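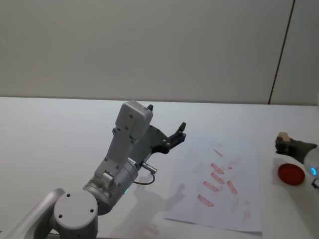
By the Plilora Kids page
Reading time: 6 minutes

A Block, a Sheet of Paper and a Table

If you have ever emptied a box of wooden blocks onto a table (and been asked to please do it more quietly next time), then you already know quite a lot of science. You may not have called it science. You probably called it Saturday morning, or "building a garage," but your hands were learning things the whole time, and today we are going to give some of those things their proper names.

Let's start with the block itself. A small wooden block is a piece of a tree that has been cut, dried and smoothed. When a tree is growing, it's full of water, which travels up from the roots through tubes so thin that you would need a magnifying glass, or sometimes a microscope, to see them properly. After the tree is cut down the wood has to dry, and that can take months. Once it has dried, those tiny tubes are full of air, and that is one reason a wooden block feels so much lighter than a stone of the same size. Drop a pine block in the bath and it will float! (Ask first if it's a painted one. Some paints don't like baths.)

Look closely at a plain block and you may find lines running along it. We call this the grain. The lines come from the way the tree grew, a new layer every year, like putting on one sweater over another and never taking any of them off. On the end of the block the lines often curve, and those curves are little pieces of the tree's rings.

Now for paper. Paper usually comes from trees too, so a sheet of paper and a wooden block are something like cousins. To make paper, wood is broken down into tiny hairs called fibers and mixed with a great deal of water until it looks like thin, cloudy soup. The soup is spread out flat on a screen, the water drains away, and the fibers tangle together and dry. Tear a scrap of paper slowly and look at the torn edge. Do you see the fuzz? You've found the fibers.

So why does one cousin stand up while the other one flops? Mostly it's because of thickness. A single sheet of paper is so thin that it bends under its own weight, poor thing. Take a stack of 200 sheets, though, and hold it tightly at the edges, and it becomes a good deal harder to bend. You can also make one sheet stronger just by folding it. Fold it back and forth like a fan, lay it across two blocks like a bridge, and see how many coins it will carry. Then try it again with a flat sheet. We did this at the Plilora kitchen table and the fan bridge held 57 pennies before it sagged into a sort of hammock.

We use cookies to remember your settings and to see which pages are read most. Accept all | Manage choices

There is one more thing to try, and it's our favorite. Put a sheet of paper on a smooth table and set a block on top, close to one edge. Pull the paper slowly toward you. The block comes along for the ride, and the reason is friction, the gripping force between two things that touch. Now put everything back and give the paper a quick, straight tug. With a bit of practice, the paper slides out and the block stays nearly where it was! A thing that is sitting still tends to keep sitting still until something pushes or pulls it for long enough, and scientists call this inertia. A fast tug is over before friction has had much time to do its work.

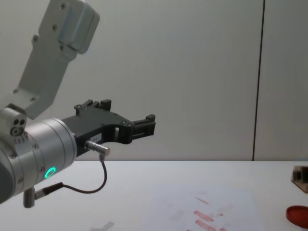 One reader wrote to tell us that the trick went much better with a heavy block than with a light one, and that a crumpled sheet hardly ever worked. She also wanted to know whether a taller block would fall over.

It very well might, and we're glad she asked. A tall, thin block standing on its end has only a small patch touching the paper, so even a little pull at the bottom can tip it. Lay the same block down on its widest side and it's much steadier. A box-shaped block has six sides to choose from, and you could try every one of them and write down what happens. Use a pencil, and draw the block too if you like drawing.

Keep your paper when you have finished, even the torn bits. You'll want them for next month's page, when we make our own cloudy soup and turn it back into paper. You will need an old towel.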